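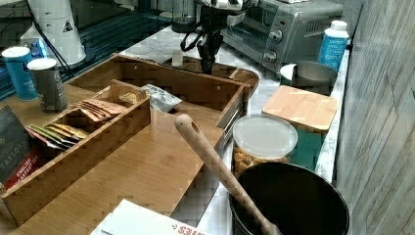 Re: the tea point on the second floor

Date: 2023-07-05
From: Housekeeping, Stovel building
To: Stovel staff list

On the list yesterday someone at Divadov wrote:

> Can anyone tell me what the arm in the kitchen means for the
> people who used to do the kitchen? We share that counter with
> you lot and we've had no notice at all, just a bit of tape on
> the floor. Is it replacing the morning shift? And who do I ask
> when the granola runs out?

Fair questions, and as I am the morning shift I'll have a go at them.

No, I haven't been replaced. My hours are the same as they were in November, when Staretti first came round with their tape measures. What's changed is what I do with them. I used to spend the first 20 minutes of every day on that counter, putting the tea packets back in the caddy the right way up and finding homes for whatever had been left out (boards, bowls, the big black pot, you name it). Now the arm has a go at the tidying and I go round after it. Some mornings that saves me time and some mornings it really doesn't!

It's slow, I'll say that. I can sort the caddy in the time it takes to make up its mind about one sachet. But I've got a bad shoulder and there are 33 desks' worth of tea drinkers on this floor, so I'm not going to turn my nose up at help with the reaching and fetching.

The bit I didn't expect is how much of the job is now telling it things. Staretti ask me where stuff lives and I have to stop and think, because I've never had to say it out loud before. Does the wooden spoon go with the pot or in a drawer? Is an opened foil pouch rubbish or somebody's tea? I've asked for that to be put in my job description and paid as such, and the answer so far is that they're looking into it. If anyone from Cervantes is reading, I believe you had the same talk with your post room - I'd love to know how you got on.

As for the practical side:

Granola, tea and cups are still me. Drop a note in the supplies book. I order cups in packs of 200 and they go faster than you'd think.

Please don't reach across while it's moving. Wait, or ask me, I'm on the floor until 10.

Toaster oven is still yours to wipe down after use. The arm doesn't do crumbs and I'd like to do fewer of them.

Happy to have a proper chat with anyone from Divadov who's worried about their own jobs. I was too, and I still am a bit - come and find me by the kettle end.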